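ok so the card insertion planner. I've been quiet for a while and a few of you asked, so here's where we are with it (long thread, sorry!)

The old version planned one nice smooth path from the pick pose to the slot and then just... trusted it. Which is fine on a bench with a bare board. Inside a real tower you've got cables and brackets everywhere and the collision model knew about maybe half of them.

Gopinath rewrote the approach so the last 40 mm isn't a planned path at all. It's a compliant move, low stiffness sideways, and the wrist camera only has to get us close.

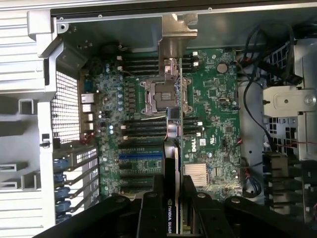 The part I like best is the slot finder. We used to match the whole board against a template and it fell over any time the lighting changed. Now it looks for long straight edges first and sorts out which slot is which afterward. Way less clever, way more reliable!

Still annoying: the card hides a lot of what the camera wants to see. So we grab the slot pose before the card comes in and hold on to it. If the chassis gets bumped after that, we're wrong and we don't know it.

Shireen wants a force check at 50 Hz to catch that. I want 296, mostly because the loop already runs at that and I'm lazy.

Logs are in the Marndale repo under run 2416 if you want to poke at the force plots. Tell me if the z axis looks weird to you too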